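Week 3 notes: How people set a table, and what it tells us

Short reading this week. Go through it before we meet and bring one page of your own notes, handwritten is fine.

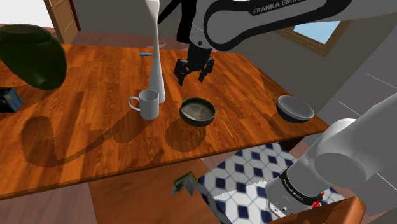
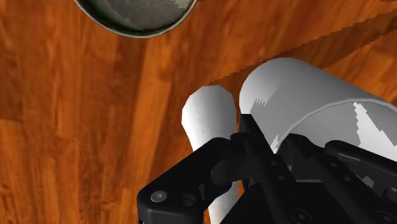
Notes by Rizwan Usmani
Posted Tuesday, July 7, 2026
Course: Food and the Household, evening section

Okay, so last week we ended in a bit of a rush, and I promised I'd write up the part I skipped. I'm going to do it the way I would have said it in class, so forgive the wandering.

The big question for this unit is why people eat where they eat. I don't mean restaurants, we'll get to those in October. I mean at home. Why a table? Why that table? Who sits at the end of it? When I ask a room full of students where the family ate dinner, I always get a few people who say "at the table, obviously" and then, after a minute, somebody admits the table was covered in mail and they ate on the couch. I love that moment. Half of what we study in this course lives in the gap between those two answers.

A little history first

For a long time, in a lot of places, the table wasn't a fixed piece of furniture at all. In medieval European halls you had boards laid across trestles, set up for the meal and put away afterward so the room could be used for something else. We still have a trace of it in the language: "room and board" is the board you ate from. A permanent table took up space day and night, and you needed space to spare before that made sense.

Plenty of people ate (and eat!) on the floor, around a cloth or a low tray, and did it with every bit as much ceremony. In my grandmother's house the cloth came out, the bread went down first, and you did not step over it. Ever. I got yelled at exactly once for that and I can still feel it in my ears. Please don't write in your papers that the table is the "advanced" version and the floor is the "early" version. They're two answers to the same problem and both come with rules.

Separate dining rooms come into ordinary middle-class houses pretty late, and in the US they start losing ground again in the twentieth century as kitchens get bigger and walls come down. So the thing many of us think of as the traditional family dinner had a fairly short run.

Shared dishes and separate plates

This is the part I skipped, and it matters for your assignment.

Think about whether food gets to the person from one shared dish or already divided up. With a shared dish, everybody has to keep an eye on everybody else. You learn to take from the side nearest you, you learn not to dig for the good pieces, and you learn that the guest gets offered more even when there isn't much more. With separate plates the cook makes those decisions ahead of time – who gets the bigger portion, who gets the burned corner – and the people eating may never notice a decision was made.

Most homes do some of each. Rice in the middle, meat portioned out. Or everything is portioned except the salad. Write down which foods are shared and which aren't, and then see if you can spot a pattern. Is it price? Is it mess? Is it just what the serving spoon can handle?

The Gullard diaries

Your main source is the set of household diaries from Gullard, which you'll find in the course packet. There are 582 entries and you do not have to read them all, I promise. Read 33 of them, any 33, but pick them from at least two households so you have something to compare. Entry 3316 is the one people always ask about (the numbering runs on from an older set, so don't panic when you see a number that high). It's the long one where the oldest daughter moves her chair. She only gives it two lines, and then goes on and on about the price of lamp oil, and I think those two lines are the best thing in the whole collection.

When you read, look for:

Who sits down first, and who is still standing when the meal starts
What gets put out every day and what comes out only for company
Any mention of moving, fixing, or cleaning the table
Arguments (there are lots)

My colleague Fahad Magsi reads these diaries very differently than I do. He thinks the seating talk is mostly about who was close to the stove in winter, and that people like me see power struggles in everything. He might be right about the winter entries! But the chair moves in summer, Fahad. We've been having this argument for years and I'm putting his short response in the packet so you can hear his side without me making faces in the background.

What to hand in

One page, nearly 400 words, on a table or eating place you know well. It can be your own home, a relative's, a break room at work. Tell me who sits where and how you know. Tell me one rule that was never said out loud. Then connect it to at least one diary entry and give the entry number.

Please don't send me a floor plan by itself. I got several last term and they were beautiful, but I couldn't tell who was allowed to sit down. A sketch along with your page is great.

If you're writing about living people, change their names and ask them first. If they say no, pick a different table.

Last thing. A couple of you asked whether eating alone counts. Yes, definitely, and I'd be happy to read about it. Somebody who eats over the sink every night still has a spot and a routine, and probably a favorite bowl. If that's your topic, look at the entries written by the lodger in the second household. He eats after everyone else has left, and he has a lot to say about the crumbs.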